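Pirnlow repair evenings to carry on through the summer

Anyone in Pirnlow with a wobbly lamp or a kettle that has given up the ghost will be pleased to hear that the town's monthly repair evenings are to carry on through the summer, after a very busy spring and a good deal of friendly nagging from the people who use them.

The evenings, held in the old reading room on Movari Street, were first meant to stop at the end of May, when the original booking on the room ran out. A new agreement has now been signed which keeps the doors open until the autumn, and the sessions will move from the afternoon to 6 o'clock on a Thursday, so that people who work in the daytime can get along as well (which has been the most common request by a long way).

Yu-ting Tam, who started the evenings with a box of screwdrivers and a borrowed trestle table, said she was thrilled, and a little bit tired.

"I thought we might get a few toasters and a radio," she said. "Then on the first night there was a queue down the steps, and a lady near the front had brought her grandmother's sewing machine all the way from the other side of the river on the bus. You can't very well shut up shop after that, can you?"

According to the log book kept by the door, 2646 items have been brought in since the evenings began, and 1472 of them went home in working order. Lamps do best of all, closely followed by bicycles and anything with a plug that only wants a new fuse. Printers do worst, and Ms Tam says she has made her peace with that.
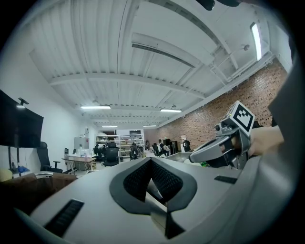 Does it cost anything to have something mended? There is no charge for the work itself, though visitors are asked to pay for any new parts and there is a jar by the tea urn for those who would like to put something in it.

The new agreement also gives the group the use of the small back kitchen, which means soup in the colder months and somewhere sensible to wash oily hands. Huang's, the hardware shop on the corner, has offered 100 pounds' worth of fuses, glue and sandpaper to get the summer under way, and will go on giving a discount to anybody who comes in with one of the group's paper slips.

Clothes and soft toys will be looked at on the same evenings, at the table nearest the window where the light is better. Please bring matching thread if you have it, and give things a wash first.

There is no need to book, but large items such as vacuum cleaners and garden strimmers are easier to deal with early on, and the last repair is taken in half an hour before closing. Microwaves can't be accepted.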